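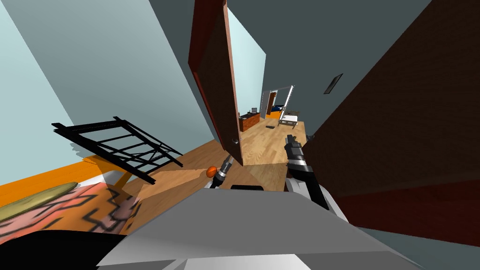 About Brestell

Brestell designs and builds antennas, preamplifiers and filters for radio hobbyists. We are a small company with four people on staff, and we work out of one building with an assembly room in the front and a test bench in the back. Most of what we sell goes to shortwave listeners, licensed amateurs and people who monitor aircraft or weather satellites at home.

How we started

The company grew out of a repair business called Lam Radio Service. Lam fixed receivers, mostly tabletop shortwave sets and older ham transceivers, and a lot of the sets that came in had nothing wrong with them. The owner had moved to a new house, or a neighbor had put in a new power supply or LED lighting, and the bands had filled up with noise. The receiver was fine. The antenna was picking up everything in the house.

We began building small receiving loops for those customers, one at a time, in whatever box was on the shelf. After the second winter there were more orders for loops than repairs, and the repair side was closed to new work. We took the Brestell name then. The old Lam service records are still here, and if you have a set with a Lam sticker inside the case, we can usually tell you what was done to it.

What we make

The Kamach is our active receiving loop. It covers 50 kHz to 30 MHz and is meant for people who do not have room for a long wire, or who live where an outside antenna is not allowed. The amplifier head is potted and sits at the base of the loop. Power goes up the coax from a small injector indoors. The Kamach is for receive only. Please do not transmit into it, even at low power. We can replace the front end if it happens, but it is not covered by the warranty.

The Skondden line is filters. There are nine models at present. Most are band-pass filters for single ham bands, and the rest are an AM broadcast notch, an FM broadcast notch and a low-pass model for HF. All of them come in the same milled case with either SMA or BNC connectors. If you live close to an AM station, try the broadcast notch before you buy a different receiver. It costs less and often fixes the problem.

We also sell feedline chokes, bias tees and short jumper cables. We do not make receivers and have no plans to. There are plenty of good ones already.

How things are built and tested

Circuit boards are made by an outside supplier and arrive with the small surface-mount parts in place. Everything after that is done here: connectors, transformers, final assembly and potting. Transformers are wound by hand. We tried buying them finished and sent back most of the first batch.

Every filter is swept on a network analyzer before it is boxed, and the plot for that serial number goes in the package. Kamach heads are run under power overnight, then checked for gain and for how they hold up with two strong signals present. Units that fall short are reworked or used for parts. We do not sell seconds.

Published figures are measured on production units – not taken from a simulation. Where we have changed a design, the older figures stay on the product page with the revision they belong to.

Warranty and repairs

Our products carry a 3 year warranty that covers parts and labor. It stays with the product, so if you bought yours used, you have the same coverage as the first owner. Lightning damage is not covered, but we will look at the unit and tell you what a repair would cost before doing anything.

Out-of-warranty repairs are charged at a flat rate for each product type. We keep parts for every revision of the Kamach, including the early ones with the gray head. Please email before you ship anything. A fair number of faults are a bad connector or water in the coax, and we can often find those by mail in a day or so.

Ordering and support

You can order direct from this site or through one of our dealers. Prices are the same either way. In-stock items ordered here normally ship within 2 business days. Loops are built in batches, and when a batch is gone the product page will show the date of the next one.

Support is by email. The people who answer are the same people who build and test the products, so replies can be slow during a production run. Include your receiver model, the length and type of your coax, and a short note on where the antenna is mounted. A screenshot of the waterfall helps too.

We close for inventory each January. Orders placed during that time are held and shipped in the order they came in.

Visits

We do not have a showroom, but local customers can pick up orders by appointment. Radio clubs are welcome to ask about a shop visit. The test bench is small, so larger groups are split in two.

Page last updated April 2023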